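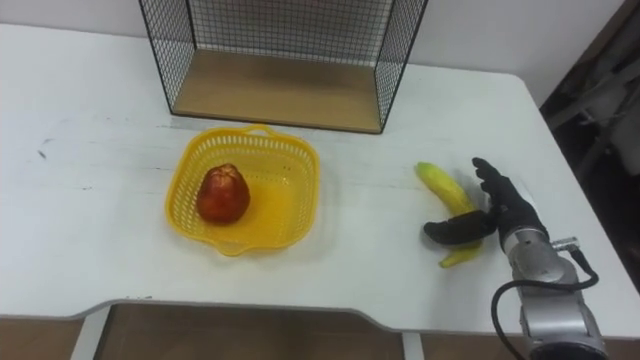 The back table at Wallora, with the wire mesh rack

Subject: Re: [bean-growers] Pole beans that quit in the heat?
From: Eliécer Huanca
Date: 5/1/23

Wilma wrote:

> Hi all, I've been reading along since January and finally have something to ask.
> My pole beans went up the poles like crazy last summer and bloomed all over, and
> then in the hot stretch every flower dropped off. Leaves looked great. No bugs
> that I could find. I watered every evening. By the time it cooled down and they
> started setting pods I was tired of looking at them, and then frost got most of
> it. I was growing the white-seeded one from the swap that In-ho calls Wiltach.
> Is it the variety or is it me? And is it worth trying to save seed from the
> handful I got? They look kind of small.
> Also, does anyone soak before planting? My neighbor swears by it.
> Wilma Baird

Wilma, I'm so glad you wrote in! This is my favorite bean problem, and you have it in its purest form: big green healthy vine, flowers everywhere, nothing to eat.

It's mostly the heat, and mostly the nights. Common beans don't like to set pods when it stays warm after dark. The plant just lets the flowers go and waits. You can do everything right and still stand there in the hottest week of summer looking at a carpet of little white petals. Wiltach is one of the worst for it in my yard (sorry, In-ho, I love it too). It's an amazing dry bean, creamy all the way through, skins so thin you hardly notice them, but it came to us from somebody gardening up in the hills and it still thinks it lives there.

I've had it in the ground two summers now. The first year I planted it with everything else and got what you got. Last year I held some back and planted a second row a good bit later, so it was still climbing during the worst of the heat and came into bloom when the nights had eased off. What a difference! Pods from the ground to the top of the poles. You do have to know your frost date, and in your spot that might be cutting it close. Could you go early instead? If you have a warm wall, or don't mind covering a row on cold nights, you might get one good set of pods before the heat comes.

Other things I'd try, in no special order:

Water in the morning. Evening watering won't hurt the roots, but wet leaves all night is asking for rust. Deep and less often is better than a sprinkle every day.

Go easy on the feeding. Your leaves "looked great," and I wonder if they looked a little too great. What was in that bed before? If you put down a lot of manure or lawn fertilizer, beans will make leaves until the cows come home.

Shade cloth in the afternoon. Eusebio Agudelo hangs an old bed sheet on the west side of his and swears it's worth a few degrees. I haven't tried it, mostly because our wind would put the sheet in the next county.

Grow something else next to it. I mean it! Yardlongs and cowpeas laugh at heat. So do runner beans if your nights are cool, but yours aren't, so skip those. Put in a short row of cowpeas and you'll have something to pick while the Wiltach sulks.

On soaking: I used to and I've stopped. The seed swells up fast, and sometimes the coats split, and then if the soil is cold or it rains for a week they rot. I plant dry into damp soil an inch or so down and leave them alone. If your neighbor's come up every year, though, your neighbor is not wrong. Brayan Lozano soaks his for just a couple of hours and gets a great stand, so maybe it's overnight that does the damage.

Yes, save that seed! Small beans from a late, rushed crop can grow perfectly good plants as long as they were mature when you picked them. Try to dent one with your thumbnail. If it won't dent, it's dry enough to store. If it does, spread them out somewhere airy for a while longer. Toss anything wrinkled or spotted. Then put the jar in the freezer for a week to take care of weevils, and let it come all the way back to room temperature before you open it, or you'll get water all over your nice dry beans.

If you'd like a backup, I have more of the Wiltach, plus a brown one called Hiltura that In-ho Koo has been growing for more than 20 years. It's a half-runner, so short poles are fine, and it sets right through the heat for me. Seed coat is the color of a caramel. It tastes a bit plainer, but cook it with an onion and a bay leaf and I promise you won't complain.

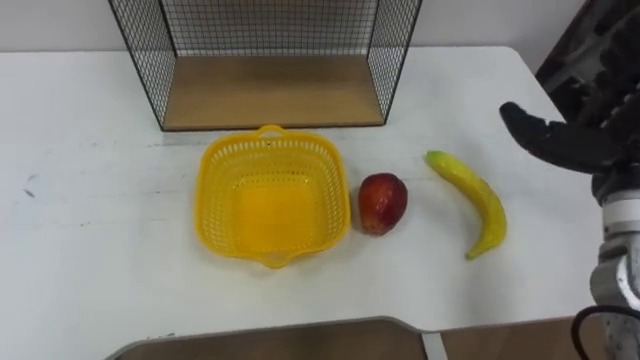 SEED TABLE AT WALLORA

For Wilma and anybody else who is new: we put seed out on the back table at Wallora the same evening as the regular meeting. You don't need to bring any to take some. We made up 80 packets for this one, heavy on pole beans, with a few lima and cowpea packets mixed in. Please take what you'll plant this year and leave the rest for the next person.

If you're bringing seed, write the name, the year you grew it, and pole or bush on the packet. If you don't know the name, write what you do know. "Purple, from Villanueva, good in soup" is a real label from last time, and I grew it, and it IS good in soup. I'd love to hear from whoever brought that one, by the way. Mine came out with two kinds of flowers and I'm dying to know whether yours did.

In-ho, could you bring a bowl of the Hiltura in the pod, if you still have any dry ones hanging? Shelling a few is the best way I know to get people hooked.

Wilma, write back and tell us where your bed gets its sun, and what your nights are like in late summer. And don't pull those poles out yet!

Eliécer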